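How to ask for a bigger order without begging

1. Name the price once, then stop talking. Silence feels like 3000 years. Let it.
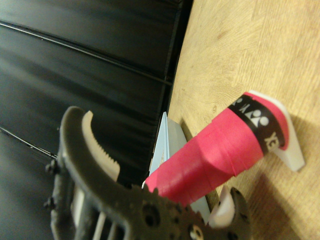
If they flinch, don't drop to $700 out of sympathy. Ask what they were hoping to spend.

2. Offer two sizes. At Jorkine we quoted 100 units beside 1000, and most buyers picked a side without any help from me.

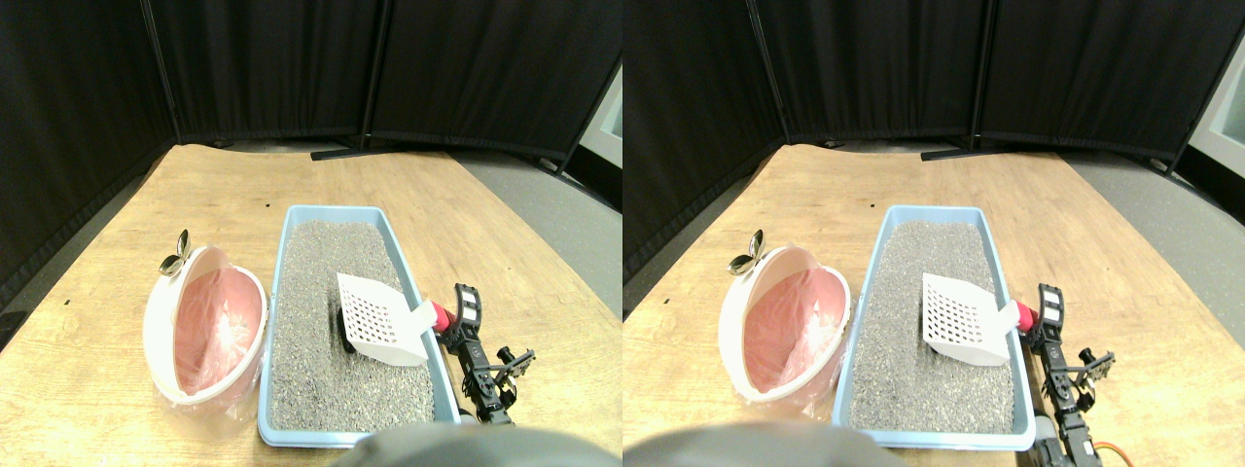
Keep both quotes on one page, in the same font. Buyers notice favouritism.

3. Send the follow-up before lunch.
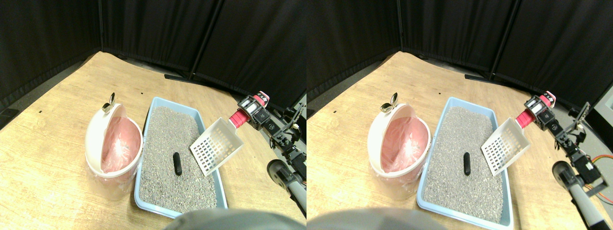
4. Leave the word "just" out of it.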